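Hagedorn cast iron pan, 28 cm: my review after one autumn and one spring

I bought the Hagedorn pan at a kitchen shop in Kamstead, where it stood on the lowest shelf between much prettier pans. It is black, heavy and has no lid. I paid 198 for it, and for this money I expected to be happy every day. I am happy on most days, so let me explain.

I cook for two people, mainly fish, potatoes, onions and eggs. Before this I had a coated pan from Turiletti, which was light and easy to wash but lost its coating at the middle after two winters. With fish it was no longer possible to work, the skin stayed in the pan and the rest came to the plate. I wanted something which does not wear out.

The pan comes with a thin layer of oil already baked on. The leaflet says you can cook at once. I tried it with two trout fillets and they were stuck in one minute. After this I baked oil on it three more times, in a very hot oven, one hour each, with the window open. Please do this before the first fish. Since then the skin comes off whole and it is crisp like a biscuit – my husband now eats the skin, which he never did in his life.

It needs patience with the heat. On my electric hob it takes 11 minutes on a middle setting until the pan is evenly hot, and the outer ring is always a little behind. If I put the hob on full, the centre burns the butter and the side does nothing. But when it is hot, it stays hot. I can put in 400 grams of cold potatoes and it goes on frying, while the old pan started to boil them in their own water.
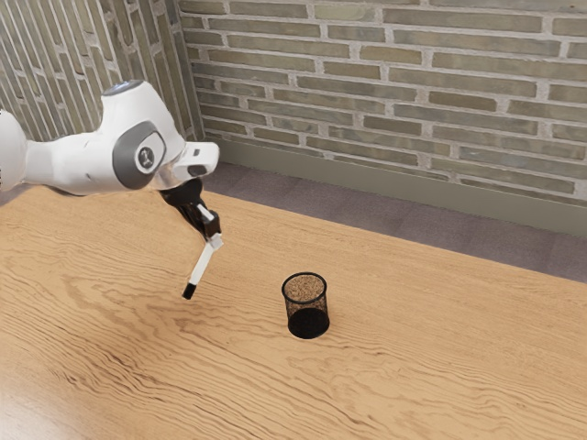

The handle is the part I like least. It is short, made from one piece with the pan, and it gets too hot to hold without a cloth after some minutes. There is a small second grip on the other side, but it is so small that with a thick oven glove I get only two fingers under it. Two fingers are fine for the black gripper pointing down at the wooden table, but for me, with a full pan of hot fat, it is not enough. I now use a folded kitchen towel there. The pouring lips on both sides are well made and do not drip.

Washing is easier than people say. Hot water, a brush, a very small drop of soap, then dry it on the warm hob and rub in a few drops of oil. I left it wet one time over night and found orange spots in the morning. They went away with coarse salt and a potato cut in half. Tomato sauce I do not cook in it any more, it tasted of metal and the surface became dull.

My sister has the Biltidberg pan in the same size. It costs less and has a longer handle with a hole for hanging, which I envy her. The inside is rougher, though, and her eggs still stick. If you fry mostly meat, I would take the Biltidberg and keep the difference. For fish and eggs I would buy the Hagedorn again.

Good: crisp skin, keeps the heat, pours cleanly.
Less good: heavy, slow to warm up, second grip too small.
My mark: four out of five.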